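MIGRATION AND THE STATE
Handout 7: Who pays for the waiting?

Read this before class. It replaces the handout on the portal, which was the one for Week 5 with a different number typed at the top.

1. Where we left off

Last week we looked at how a person becomes an asylum seeker in law: the claim, the registration, the interview. Most of what we covered fits on a flow chart, and most flow charts have an arrow between "claim lodged" and "decision." This week is about the arrow. People live inside it, sometimes for years, and somebody has to decide where they sleep, whether they may work, and who gets the bill.

In most countries the national government controls the decision and a lower level of government deals with the person. A ministry sets the pace. A town finds the beds. You will notice that these two bodies rarely share a building, a budget, or a view of the facts.

2. Three ways to arrange reception

(a) Central housing. The state runs large centers, often former barracks or hotels that had stopped being much good as hotels. Cheap to staff per head, easy to count, usually far from a bus.

(b) Dispersal. People are sent to towns by formula. The formula normally weighs population and housing costs. Towns with cheap housing tend to have it for a reason, and that reason is often a shortage of jobs. Keep this in mind when you read claims that dispersal "spreads opportunity."

(c) Cash and self-placement. The claimant gets an allowance and finds a room. Popular with claimants, less so with ministers, who suspect that everyone will move to the capital. Many do. So do many ministers.

Real systems mix all of these, and the mix shifts whenever arrivals rise or an election gets close.

3. Worked case: Raltdale

Raltdale is our teaching case for the rest of the term, so please learn to spell it. It agreed to take people under a dispersal plan with a fixed grant of 3,000 per person, paid once, on arrival. By December the town was hosting 1,348 claimants.

The grant assumed short stays. Nothing in the plan said what would happen if the stays were long, and when the council asked, it was told the question was premature. The council asked again later and was told the matter had been settled at the planning stage.

Housing was contracted out to Netora, which was paid by the bed. Allowances were loaded onto cards run by Kinance, which charged a fee for checking the balance. Neither firm broke its contract. Read both contracts in the reader and ask who wrote the targets, and what a firm would do if it followed them to the letter.

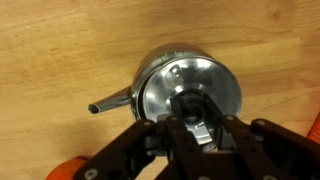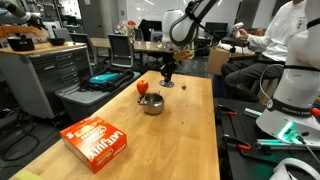
4. The right to work

States differ most sharply here. Some let claimants work after a few weeks, some after many months, and some technically allow it while requiring a permit that takes longer to get than the asylum decision.

The usual argument against early access is the "pull factor": let people work and more will come. The evidence for this is thinner than the confidence with which it is repeated. Gu (see reading list) goes through the main studies and finds that family ties, language, and existing communities do most of the explaining. She is careful about what her data can show, which may be why she is quoted so seldom.

The argument for early access is partly about money (wages replace allowances) and partly about what long idleness does to people. Notice which of the two gets used in parliament.

5. Terms you should be able to define

Reception conditions
Dispersal formula
Burden-sharing (and why some authors insist on "responsibility-sharing")
Pull factor
Cost shifting, vertical and horizontal

6. Reading

Required: Peiyu Gu, chapter on work permits, in the course reader. The footnotes count as part of the chapter.
Required: the Raltdale contracts, both. They are dull on purpose.
Optional: Ye, short paper on dispersal and rents. The tables are better than the title.

7. For the seminar

Come with notes on the following. "I thought the question was interesting" is not a note.

If you were on the Raltdale council, would you sign the plan again? On what terms?

Does a one-time grant give the ministry any reason to speed up decisions? Suggest a payment scheme that would.

Who in the case had the power to stop the balance fee, and who had a reason to?

The response paper is due before the seminar. Its limit is 3,000 words, and the bibliography does not count toward it. Appendices do, following last year's appendix.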